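# Sock Sorting FAQ
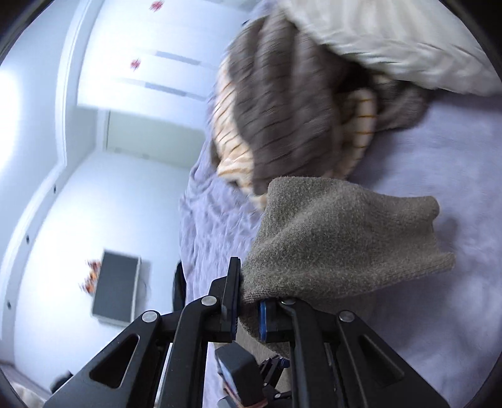 *A thick gray-brown knit sock on the bed, with the rest of the pile still to go.*

**Do I have to sort on the bed?**
No, but I love it! A plain sheet makes every sock easy to spot (mine is lavender-gray, and fuzzy knits really stand out on it).

**Socks first or last?**
First! Pull them out before you fold anything striped or bulky, or they'll hide in the sleeves.

**Roll or fold thick pairs?**
Fold. Rolling stretches the cuffs.

**What about singles?**
Give them a basket until July, then make dust mitts. Ida Petersen has 18 of them!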